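The Gallardo grip kit came with a price of 2,000 and a trial of 20 days. Agnes Rønning had used up 3 of them.

"Start with the tea," said Kofi Osei. "Soft plastic. If it can't do that, send it back."

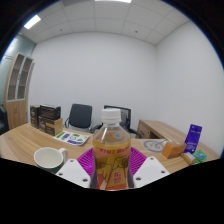 She squeezed the handle a little – the ridged pads bent to fit the bottle.

"And the cap?"

"One thing at a time."
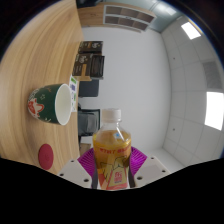
Kofi wrote "holds bottle" on the form and left the next line blank. Skarnton wanted an answer by December. Agnes asked him what was for lunch.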